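Re: [storylist] Garnari, chapter 8 and the ferry branch

I read through the ferry branch last night and I think it can stay in, with changes. The quoted part is from the earlier message so people joining now can follow.

> The ferry branch has the reader leave Garnari before
> they have met the innkeeper. If they come back in
> chapter 8 she greets them like an old friend. Either we
> cut the ferry or somebody writes a second greeting. I
> would cut it. It's over 2000 words and only one choice
> leads there.
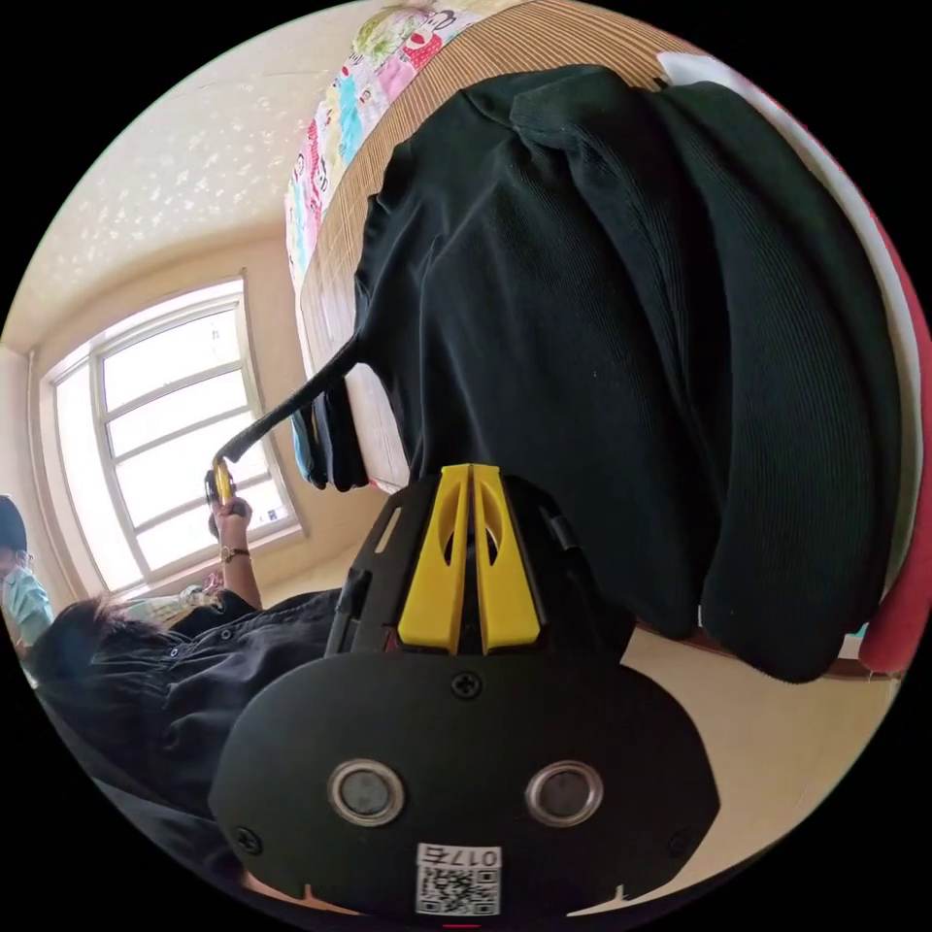 Garnari Shared Story, Writing and Continuity Group

I would keep it. The crossing to Ogola is the only place where the reader learns what the salt tax is, and chapter 8 makes no sense without that. The same facts are in the market scene, but only if you pick the fight with the weigher, and most test readers walk away from him.

The greeting is a smaller job than it sounds. Timix already sets a flag when the reader first sleeps at the inn. We can check that flag at the top of chapter 8 and show one of two openings. The first is the one we have now. In the second she asks for payment up front and doesn't use the reader's name. After that both go to the same page, and the only other line to change is the one about "your usual room."

I have a draft of the second opening. It is short, maybe half a page, and I will put it in the shared folder this week under chapter 8.

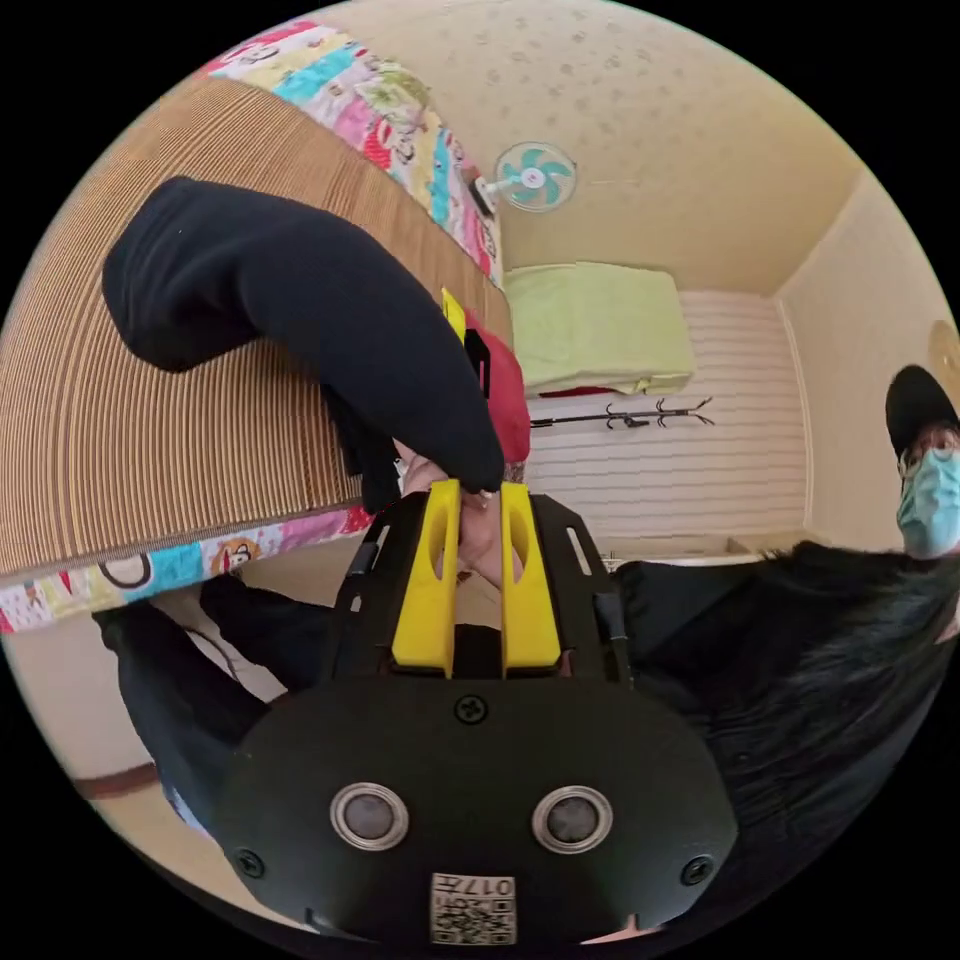
There are two other problems on that branch. The boatman says the trip takes until dark, but when the reader lands at Ogola the shops are open and a bakery is setting out bread. I would have the boat leave at night and arrive in the morning. Also, the lantern can be sold on the dock and then used in the cave. Whoever has the item list open, please check if the sell option removes it. It didn't when I played.

On Brokia, I know some of you want to start it in July. I have no objection, but please don't link to it from Garnari until it has at least 24 pages. Last time we opened a road to an unfinished town we had readers stuck at a gate with no choices.

If you want the ferry cut after hearing this, reply to the list and not to me, so it's all in one thread. Otherwise I will go ahead with the flag.

--
To leave this list, send a blank message with "unsubscribe" in the subject line.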